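Senano Tabletop is a growing collection of short written notes on ordinary things people keep on tables and counters: what they're called, what they sit next to, what they get used for. We started it in April with one kitchen shelf and a shared spreadsheet, and it has gotten a lot more fun (and a lot bigger) than either of us expected!

## What's in it

- 1,261 object notes, one per line in `notes.tsv`
- 50 "neighbors" lists, for things that share a tabletop
- `names/`, where all the regional spellings and nicknames live

Coffee gear is the deepest section so far. Single-serve machines alone have 35 notes, and I still find new things to say about them, mostly to do with cords and where people park the glass. Hạnh Thân wrote nearly all of the plant care entries and they're a joy to read. Start with `watering_can`, then go wherever it sends you.
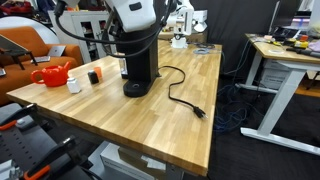
Small containers are the hard part. A little bottle with a cap could be glue, lotion or vanilla, so if you can't tell, please write `bottle, small, capped` and leave the contents field blank. Same goes for cups: color and size first, guesses never. We had 330 notes with a guessed contents field in the first version and cleaned every one of them by hand.

## Fields

| field | meaning |
|---|---|
| `thing` | everyday name, lowercase |
| `color` | main color, one word if possible |
| `near` | up to three neighbors |
| `contents` | only if known |
| `remark` | anything you like, please go wild |

`near` is my favorite. Sort by it and you get red watering cans next to coffee makers, tape next to tools, and a whole lot of laptops on sofas.

## Known gaps

Lids and caps are sometimes their own note and sometimes part of the bottle. The Rikum batch uses "flask" for almost everything. Furniture is thin: tables are fine, cabinets need love.

## Adding notes

Open a pull request with up to 50 lines at a time. Run `check_fields.py` first, it catches stray tabs. Questions about naming go to Lâm Hà, plants to Hạnh.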